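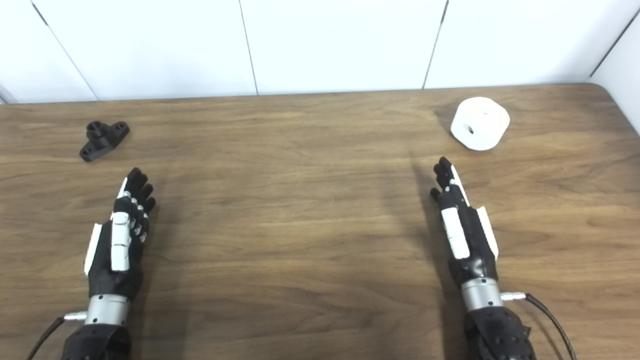 Second coat went on the table in September and I left it alone for 10 days before putting any weight on it. The maker's sheet says seven. I don't trust the sheet, having ruined a shelf by trusting it.

Notes for anyone doing the same job. I sanded to 180 and stopped. Going finer closes the grain and the oil sits on the surface. All passes ran lengthwise, with the streaks. The rounded corners were done by hand with a folded sheet, no block, as a block leaves flats on the curve.

Oil was from Gurnport, one can, with a third of it left over. Wipe on, wait 20 minutes, wipe off. Whatever is still on the surface after that will go gummy.

Viorica wanted it darker. I tried a stain on the underside and it came up blotchy between the streaks, so it stays medium brown. Against the white panels that's dark enough.

Total cost was $107, most of it sanding discs. The back edge still needs a light pass where the rag left lint. I'll do that when the table next comes away from the wall.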